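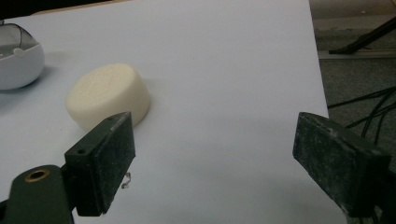
Cream puck on pale paper, left of centre.

Fistari desk paper, large sheet
Reviewed by Joanne Treloar

I bought this to cover an old table for small craft jobs. It lies flat without tape and the pale colour makes light pieces easy enough to see. Skimton sells it in sheets up to 1000 mm wide, and I paid for the widest.
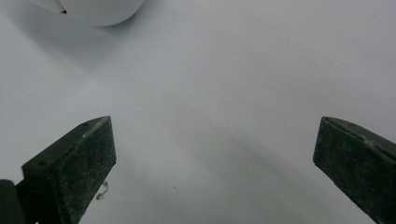 The finish is matt, so my lamp doesn't glare off it. Pencil rubs out fairly well but ink stays. I'd buy it again, though I wish it came in a darker shade too.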